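Week 7: Comparing hand-held grippers on soft packaging

These notes go with the Monday practical. Read them before you come and bring a printed copy of the score sheet. The reading for this week is the Feltdale chapter on contact and compliance, sections 2 and 3 only.

Last week we looked at rigid parts. A block or a tin has one shape, so once the pads are square to the faces the grip either holds or it doesn't. Soft packaging is harder. A snack bag has air in it, loose contents, and a film that creases. The width you measure before the grip is not the width you have during it, and two grips on the same bag may give two different shapes.

What we are comparing

There are two pad types this week. The Hina pad is ribbed and fairly stiff. The Kang pad is smooth and softer, and it bends around the edge of an object. Both fit the same hand-held linkage, so the arms, the pivots and the travel stay the same between runs. Change the pads only between runs, and write down which type is on before you start.

Where to grip

For a filled bag there are three usual choices:

Across the body, with one pad on each side. Quick to line up, but the bag folds between the pads and the printed face may be hidden from the camera.

On a sealed edge. The seal is flat and thin, so the pads close almost fully. The bag then hangs and can swing.

On a corner. Useful when the bag is wedged among others. Expect it to twist.

Start with the body grip. Try the other two once you have a full set of results for it.
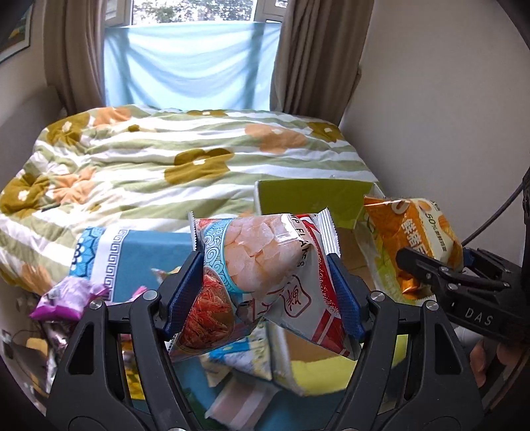
Side grips on snack bags, with the open box behind or beneath 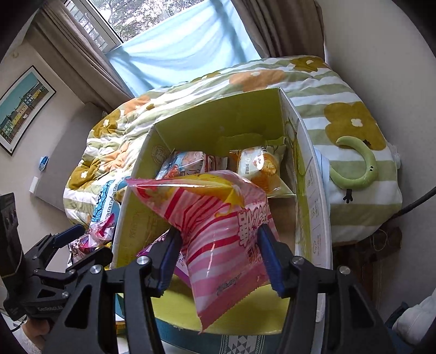 Closing speed matters more than people expect. If the arms close fast, the air in the bag moves to one end and the film goes tight there. A slow close gives the contents time to settle. Use the same hand and try to keep the same speed for a whole run. If you swap with your partner, start a new run.

Camera view

The camera is fixed to the tool, so it moves when you move. The pads should stay in view from the approach to the release. Check three things in the playback:

1. Can you see both pads touch the bag?
2. Does the bag hide the place where you mean to put it down?
3. Is there glare on the film at the moment of contact?

Glare is the most common reason for throwing out a run. Shiny film near a window will give bright patches whichever way you turn it, but a small change in wrist angle often moves them off the contact area. Do not change the exposure halfway through a set.

Recording

Save each run in the Tasport folder under your group number. A run is one approach, one grip, one lift and one release. On the score sheet, mark the grip as held, slipped or dropped. 'Slipped' means the bag moved against the pads but did not fall. If you cannot decide between two marks, choose the worse one and add a note.

The shared set from earlier groups has 4000 runs. Of these, 759 are marked as slipped and 199 as dropped. The two figures do not overlap. Work out both rates before the practical – you will need them for the first question on the sheet. Be careful when you set your own results beside them, as earlier groups used a mix of bag sizes and did not all note the pad type.

To hand in

One page per pair, with your table of results and a short paragraph on which pad you would choose for bags of this kind. Say which grip position your answer applies to. A clear answer for one position is worth more marks than a vague one for all three.

Next week: the same pads on boxes and cartons, Feltdale section 4.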